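Section 8. Recording the Lid Task

Read Section 7 before starting. If you skipped it, your clips will be thrown out in Section 9, which saves everyone some time except you.

The lid task teaches Rukance to handle clear tubs with red lids. It wants many short examples of a person doing it plainly, and it has no interest in flair.

Clear printed plastic and red lids on white cloth, from the gripper's point of view: 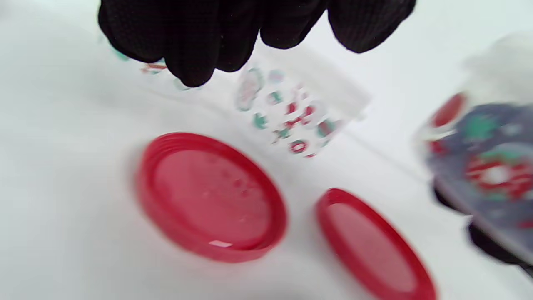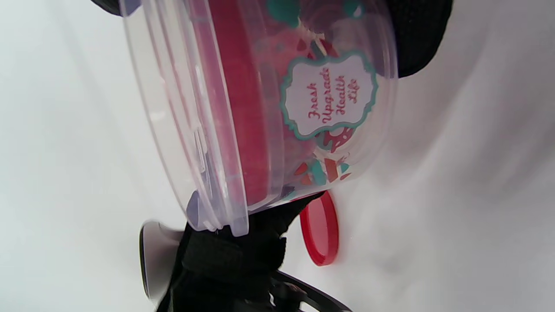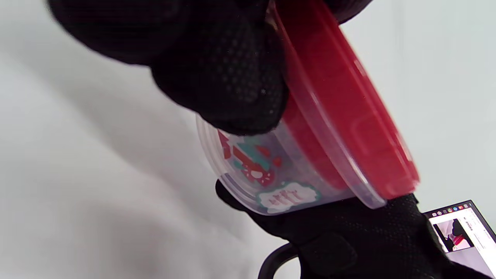
Bindu Varghese would like it on record that clear plastic is a rotten thing to learn on, and that she'd have begun with something opaque, such as a brick. Her point was noted in August. The tubs stayed, and her advice on lighting went into step 2 below, where it has done a lot of good.

8.1 Before you record

1. Spread the white cloth and pull it fairly flat. Gentle creases are fine. A fold tall enough to hide a lid is a hill, and Rukance has not been trained on hills.

2. Turn off any lamp that shines straight down at the work surface. Glare on clear plastic looks a lot like an edge, and the model will try to grab it.

3. Put out the tubs and their lids. Do not line them up. People who line them up once will line them up 300 times, and the model will conclude that the world is tidy.

4. Open Triladmont on the laptop and check that the preview moves when you do. If the preview is frozen, close the program and open it again. If it is still frozen, see 8.4.

5. Enter your operator number. "Me" is not an operator number.

Note: Tubs with different prints may be mixed in one session. The print is decoration and carries no instructions, whatever it may say about your health.

8.2 Recording an example

1. Rest your hands away from the tubs and press Start.

2. Wait for the tone. Anything you do before the tone is between you and the tub.

3. Pick up one tub by the side wall. Tilting is allowed.

4. Bring a lid to it, seat the lid, and press around the rim until it is on all the way.

5. Set the tub down, let go completely, and press Stop.

If you drop something, pick it up and keep going. A fumble followed by a recovery is worth keeping. A fumble followed by a remark is also kept, and the audio is not removed until Pumphrey processes the batch, so choose your remark with care.

Caution: Do not squeeze the tub until the wall buckles. The model learns grip from you, and it will not know you were having a bad morning.

Caution: Keep the cable clear of your elbow. Replacement cables come from the Flelus order, and the Flelus order comes when it likes.

8.3 How many

A full set is 694 examples per operator. Take a break after every 300 whether you feel you need one or not. Tired hands get clever, and clever examples have to be weeded out later by Deepika Chettiar. The present release was trained on 3429 clips, of which she has watched every one.

8.4 If something goes wrong

Preview stays frozen: unplug the gripper, wait for the light to go out, plug it back in. Do not skip the waiting part.

Clip shows as "short": you pressed Stop with the tub still in your hand. Record it again.

Clip shows as "long": you pressed Start and went to get coffee. Delete it.

Lid will not seat: check that it belongs to that size of tub. Trying harder is not listed as a fix.

Section text last changed Jan 5, 2023. Changes to step 8.2.4 are listed in Appendix C, along with the argument about them.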